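## About Vostdale Growers

We run two farms and a packshed on the Jerkia road. Onions and squash mostly, table grapes on the upper block. Started with 10 hectares and one borrowed tractor, now we supply Gokside and a few smaller buyers. 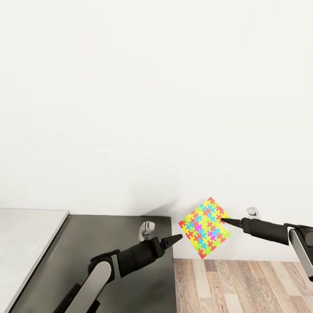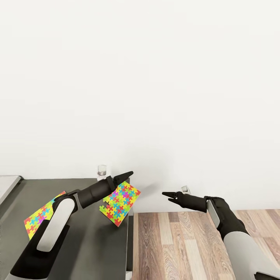
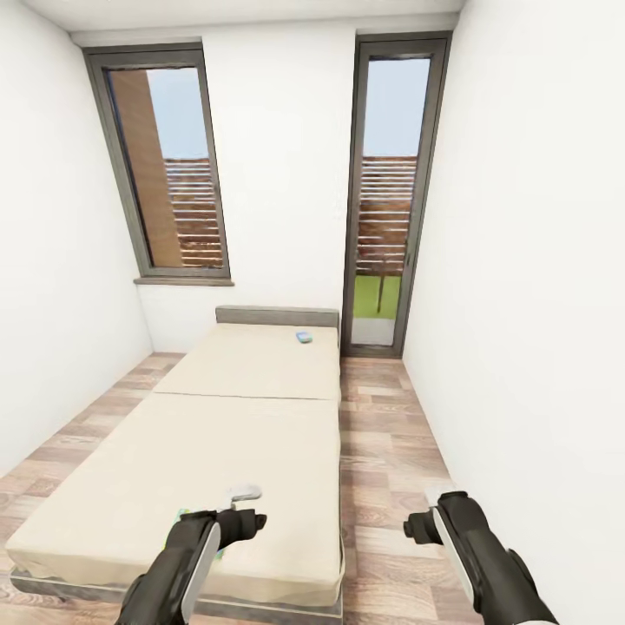

Sixteen permanent staff, more at harvest. Everyone permanent gets a share of the profit, paid out in October. Some 9 percent last season, would of been better without the hail.

**Who's who**

- Funmilayo Okeke - farm manager, both sites
- Rok Karagiannis - irrigation, pumps, anything with a motor
- Azra Mujić - packshed and orders
- Gangadharan Pinto - books, wages, school fee fund

School fee fund: open to all staff with kids in school. Forms from Gangadharan, bring the fee letter. Seasonal workers can apply too after 2 harvests with us.

Seedlings come from Jurić nursery. No farm gate sales at the moment, sorry. Trade orders to Azra before noon please, trucks get loaded in the afternon.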